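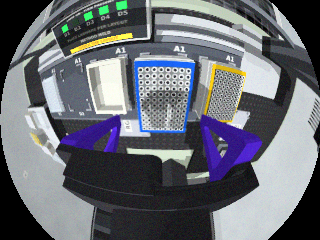
Ticket 2913: Grasp policy evaluation, simulated liquid-handling deck
Status: Open
Submitted by: Zuzanna Urbańczyk
Assigned to: Omprakash Sachdeva

Issue
Success rates for rack approach differ between two scoring runs of the same 1,352 simulated episodes. The wrist view shows the fingers spread wider than the blue-rimmed rack, with no contact. The second run scored views of this type as completed grasps.

Log
Jun 11, 2025. Both runs repeated with a fixed random seed. The difference remains.

O. Sachdeva: The scorer infers a grasp from the distance between the fingertips and the rack center. Lens distortion was corrected in run 1 only. Please do not cite run 2 figures until further notice.

K. Tokarz: Confirmed. The Berkberg branch skips the correction step when the fisheye setting is left blank. Contact state from the simulator should be used as the reference.

Action required
1. Set the fisheye option explicitly in both configurations.
2. Rescore all episodes against contact state.
3. Report results by rack type.

Rescoring is pending. Results will be attached to this ticket.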